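Gripper tips for soft and wrapped things
Posted September 8, 2023 by Jörg Diekmann

These are notes from the small arm I am building on the bench at the Urard shared workshop. Most of them came out of dropping things.

Print the fingers in black if you have a camera at the wrist. My first pair was white and threw glare back into the lens.

Sand the inside faces with 200 grit before you glue on any rubber. Wipe off the dust, glue, clamp, and leave it for 15 hours.

Set the closing force low and raise it a little at a time. On my Nilon servo driver the scale runs to 1000, and I start every new object at 14.

With anything in plastic wrap, go for the gathered end. The twist can take a squeeze that bread can't. Hold the item upright and let the arm stand still before you try a move.
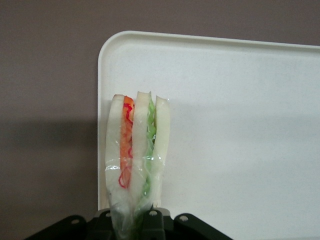

Wrapped sandwich gripped at the twisted end of the wrap, white tray behind.

A plain tray leaned against the wall makes a good backdrop. Pick one without a pattern, and keep the bench lamp off to one side so the wrap shines less.

Check the finger screws after each session. Mine work loose, and a drop of Hauser thread glue on each has slowed that down. Use the kind you can undo with a hand driver.

Wash the rubber pads with dish soap and let them dry overnight. Grease from the workshop gets on everything.

Next page: cable ties and where to put them.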